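Search this site
Type a word and press enter

Last updated: 16 July 2025

The Long Afternoon Comes Back

There is a hotel on the hill above Firkow that still keeps a games cupboard, and if you have ever been stuck in a small town on a rainy day with a book you've already finished, you will understand why I drove four hours to see it.

The hotel is called the Kiani, and it has 16 rooms, one lounge, a porch that sags pleasantly on the left side, and a cupboard under the stairs that holds 223 board games, puzzles and packs of cards. Guests sign them out in a ruled notebook. The earliest entry I could read was for a game of Parcheesi, returned, according to the notebook, "missing one yellow, sorry."

I grew up in a house where Sunday lasted about a week. We had a television, but it was my grandfather's during the day, and so my sisters and I played everything there was to play and then made up rules for what was left. I hadn't thought about those afternoons in years. Then I sat down in the Kiani's lounge with a pot of tea and a 1,000-piece puzzle of a harbor, and three hours went by before I looked at my phone.

The family that runs the place told me the cupboard was nearly cleared out when they bought the building. They kept it for one season, just to see, and by October people were calling to ask which games were in before they asked what the rooms cost. Chess is the thing most often signed out, usually by two people who haven't played since school and need to look up how the knight moves.

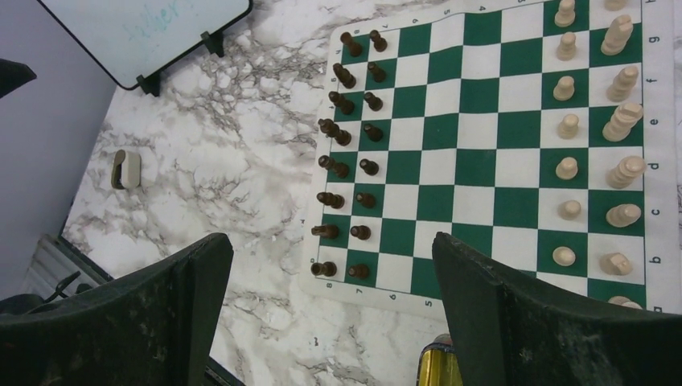

What to Pack for a Slow Weekend

You don't need a hotel for any of this, of course. A kitchen table will do nicely, and so will a picnic blanket if the wind stays down. I would bring one game everybody knows and one that nobody does, and I would read the rules of the second one before leaving home - trust me on this, I have watched a whole evening disappear into a rule book.

The little shop in Firkow, Zekent, sells secondhand games by the pound, and the owner will happily let you open the boxes and check for missing dice. If you have room in the car, stop at Kistora on the way back for rye bread and plum jam. The town has 1,132 people, and I think most of them were in line ahead of me, but it was a friendly line and it had stopped raining by then.

Related stories
A Porch for Every Season
Plum Jam, Three Ways
Small Towns Worth the Drive
How to Save a Water-Stained Puzzle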